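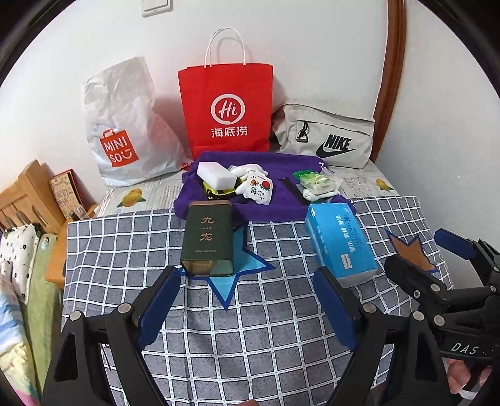
Jornska Measurement and Error Kit
Item no. 1168
Grades 6 to 10
$49.00 per kit
In stock

Overview
The Jornska Measurement and Error Kit covers the part of a lab course that comes before any analysis: taking a reading, recording it to the correct number of digits, and stating how far it can be trusted. One kit supplies a group of 3 students. It needs no software, batteries or power outlet.

Most school labs teach precision and accuracy in a single class period and return to them only when results disagree. The kit is designed to be opened early in the year and used again as later units call for it. Each activity isolates one source of error, such as parallax, zero offset, reaction time or a worn scale, and asks students to estimate its size before they compare readings.

What is in the kit
Metric ruler, undamaged scale
Metric ruler with an offset zero (marked on the back for the teacher)
Plastic graduated cylinder
Spring scale with adjustable zero
Mechanical stopwatch
Set of reference blocks, unlabeled, with sealed key
Reading cards, laminated
Student record sheets, one pad
Teacher guide

The reference blocks are cut to lengths that do not fall on a whole division of the ruler. Students therefore have to estimate the last digit on every block. The key gives the measured length of each block and the acceptable range for a student reading.

Activities
The teacher guide is divided into a core sequence and a set of extensions. The core sequence takes students through repeated readings of one length, readings of the same length by different people, and readings with two instruments that do not agree. Extensions cover timing, liquid volume at the meniscus, and force.

Record sheets have columns for the raw reading, the instrument division, the estimated uncertainty and a comment. There is no column for a "correct" value. Teachers who prefer to include one can use the alternate sheet at the back of the guide, which may be copied for classroom use.
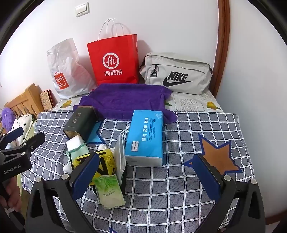
Gridded bedsheet with a large printed star

Use with other products
Record sheets follow the column layout of the Zekix lab notebook, so pages can be trimmed and taped in without recopying. The spring scale hook fits the Orport slotted mass set, sold separately. The stopwatch is the same model supplied with the Ren pendulum stand — classes that already own the stand can order the kit without the stopwatch.

Specifications
Ruler length: 300 mm
Ruler division: 1 mm
Cylinder capacity: 100 mL
Spring scale range: 0 to 5 N
Stopwatch resolution: 0.1 s
Record sheet pad: 50 sheets
Case: polypropylene, hinged lid, molded tray
Kit weight, packed: 600 g

Care and storage
Rinse the cylinder after use and let it dry upside down before closing the case. Do not leave a load on the spring scale between classes. A scale that has been stored under load will read high, and the zero screw may not have enough travel to correct it. Reading cards can be wiped with a damp cloth. Dry-erase marker comes off them; permanent marker does not.

Keep the sealed key with the teacher guide. Replacement keys are sent only to the school address on the original order.

Changes in this edition
Revised January 2025. The brass reference blocks have been replaced with aluminum. Block lengths are different from those in the previous edition, and the older key must not be used with the new set. The edition letter is stamped on the inside of the lid. Activity numbering in the teacher guide has not changed.

Spare parts
Record sheet pads, cylinders and reading cards can be ordered separately. Rulers are sold in pairs only — one standard, one offset. Blocks are not sold singly, as each set is matched to its key.

Ordering
School purchase orders are accepted. Unopened kits may be returned within 30 days of delivery. Kits with a broken key seal are not returnable unless a part is missing or damaged.

Related items
Zekix lab notebook, grid ruled
Orport slotted mass set
Ren pendulum stand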